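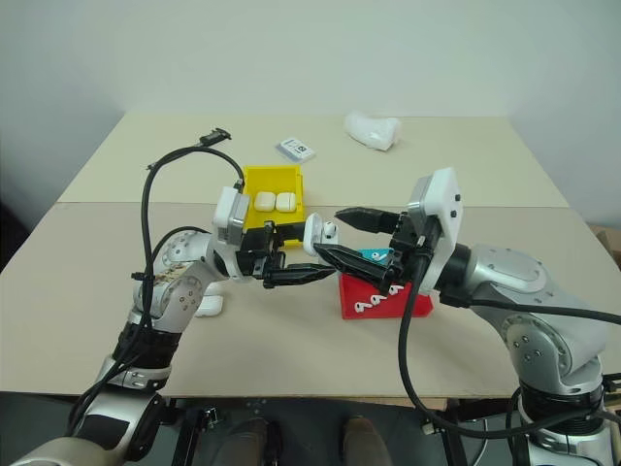
Eulalia Herrera

To everyone at the Tolow Fund,

First of all, thank you for your patience with me. I know this report was meant to reach you in May, and I know you were kind about it on the phone, and I still feel bad. We've been busy, mostly in the good way, and I kept thinking I'd wait until one more client had healed up so I could tell you about it. There's always one more client, so I'm stopping where we are.

As you'll remember, the second half of the grant pays for the cover-up and scar work at Nowakowski Tattoo, and for the training of the two apprentices who are learning it. The idea was simple enough when I wrote it down for you: people who are carrying something on their skin they'd rather not look at any more, and who can't pay for a large custom piece, come to us through Climutau, and we do the work at no cost to them. The apprentices draw, watch, set up, clean, and little by little take on the tattooing themselves with Recep Oral or me sitting beside them.

Where we are with clients

We have finished 19 pieces since the last report. Finished means healed and looked at again, with any touch-ups done, and that last bit is why the number is lower than I hoped it would be. A cover-up takes longer than anybody wants it to. You put down the first pass, it looks wonderful, everybody hugs, and then six weeks later the old black has come up through the new green like a stain through wallpaper and you have to go in again. We had planned on two sittings per person. Most needed three, and one gentleman with a very heavy panel across his shoulder has been in for five and is still cheerful about it (more cheerful than Recep, I'd say).

Seven more people are partway through. All of them have their next sitting in the book, and I don't expect any trouble there apart from one lady who has had a change in her medication and is waiting for her doctor to tell her it's fine. We'll hold her place as long as she needs.

The mix has been different from what I told you to expect. I thought we would mostly be covering names and old homemade work from people's younger years, and there has been plenty of that, but the requests for scar work have been much stronger. Surgery scars, burns, a few that people didn't care to explain and we didn't ask. Scar tissue takes ink in its own way. It can be tough in one spot and like wet paper half an inch over, and you have to slow right down and feel for it. I've been at this a long time and I still find it tiring. We now book only one scar client a day, in the morning when our hands are fresh, and that has slowed the schedule too.

One lady let me tell you about hers. She has a long scar on her forearm from a kitchen accident and wanted tomato vines over it, because her father grew tomatoes and because, as she put it, if she was going to be stared at she might as well be stared at for something nice. Lensa drew it four times over. The scar is still there under the vine, a little raised, and the stem follows it. She came back with a bag of tomatoes for the shop, and we ate them over the sink with salt.

The apprentices

You met Lensa Ejigu at the open evening. She is coming along beautifully. Her drawing was always strong, and what she lacked was speed in saying no. A client would ask for something small and pale to go over something big and dark, and she would want so badly to please them that she'd go home and try to draw it. She has gotten much better at that conversation. I sat in on one in which she spread out tracing paper on the client's arm, drew three sizes right over the old tattoo, and let the woman see for herself which one hid it. The woman picked the largest. I didn't have to open my mouth, and you know that's hard for me.

Ataberk Bayram started later, so he is a good bit behind her, as he should be. He spent his first stretch on cleaning, setup and practice skin, and I'm sure there were days he wondered if he'd ever be let near a person. He has now done shading on 4 clients under Recep's eye, all of them small areas, all of them healed well. His lines still wobble on a long pull. He rushes the end of it, the way a person does coming down the last few stairs. We're working on it with plain straight lines on practice skin, and he fills a sheet before lunch and another before he goes home.

Both have passed their bloodborne pathogens course, and the certificates are on the wall by the register with everyone else's.

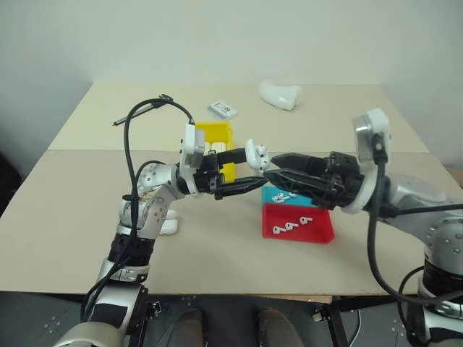 Setting up a station has turned out to be the part of the training I care about most, and I'd like to write the lessons down properly before I forget how we do them. It sounds like housekeeping, and in a way it is, but an apprentice who sets up well tattoos well, because nothing is pulling at them while they work. Cords especially! If the cord on a machine is too tight, you feel it in your wrist all day and your line drifts toward the plug without your ever noticing. If it's too long it gets under your shoe. What I'm after is the way that thick black cable falls on the right-hand side up there, dropping in a loose curve from the white camera module down along the arm, with enough slack in it that it hangs by its own weight. I have Lensa and Ataberk bag their cords and then lift the machine to the farthest place they'll need to reach before the client ever sits down. If the curve goes straight, they move the power supply. Then they wrap the chair, pour the caps, and wash their hands again.

How the money has been spent

The full figures are in the sheet that went to you separately, so I'll only mention the places where we've strayed from the plan. Ink and needles came in higher, for the reasons above: more sittings means more of everything. We moved our needle and glove order over to Arkia in the spring, and that helped, though their deliveries are slow and I've learned to order well before the drawer looks empty.

The travel money has hardly been touched. I had set aside $300 to help clients with bus fare and gas, and almost everyone has told us they can manage, or has been too proud to take it. I would like your permission to use what remains on aftercare kits: a gentle unscented soap, some film bandages, and a small tub of ointment, with the instructions printed large. At the moment we send people home with a sheet of paper and our good wishes, and a couple of the healing problems we've seen came down to someone using whatever was under the bathroom sink.

Apprentice wages are exactly as budgeted. Recep has not claimed all of his teaching hours, and I've spoken to him about it twice. He says he'll do it. If a late claim from him turns up in your mail, please be gentle.

What hasn't gone well

I promised you a waiting list that moved, and it hasn't moved much. Climutau sent us more people in the first weeks than I expected for the whole period, and I should have asked them sooner to pause. Some folks waited a long time for a phone call, and a few had given up by the time they got one. Ertuğrul Erdem at Climutau has been very good about this. He and I now talk at the start of each month and he only passes on as many names as we have open chairs for, and he tells the others plainly that it'll be a while. People take a wait much better when they've been told about it.

We also had one piece that I'm not happy with. It was a cover-up on a hand, and I knew better – hands fade and blur and the skin never gets a rest – but the client was starting a new job and I let myself be talked into it. It has healed patchy. I've offered her further work and I've been frank with her about what it can and can't do. She's thinking it over. We have since agreed that hands go through both Recep and me before anybody says yes.

And the photo book, which I was so sure about, is barely begun. Most of our clients don't want pictures of the before, for reasons I ought to have seen coming. A few are glad to have the after shown. I think it may end up as a thinner book with more drawings in it, and Lensa's tracing sheets are lovely enough to carry a good part of it if you're open to that.

Between now and the final report

We'll finish the people who are in progress and take new ones slowly. Lensa will start her first full cover-up from drawing to last touch-up on her own, with me in the room and my hands in my pockets. Ataberk goes on to line work on skin when Recep says he's ready, and I won't be hurrying either of them. I'd also like to hold one evening for other shops nearby, with coffee and some practice skin, where we talk about scar work and what we've gotten wrong with it. Several artists have already asked me.

Could you let me know about the aftercare kits when you have a moment? I'd like to get the order in before we start the next group. And please do stop by. Mornings are quiet work, but any time after two o'clock there's a kettle on and somebody will be glad to show you around.

With my thanks and very warm wishes,

Eulalia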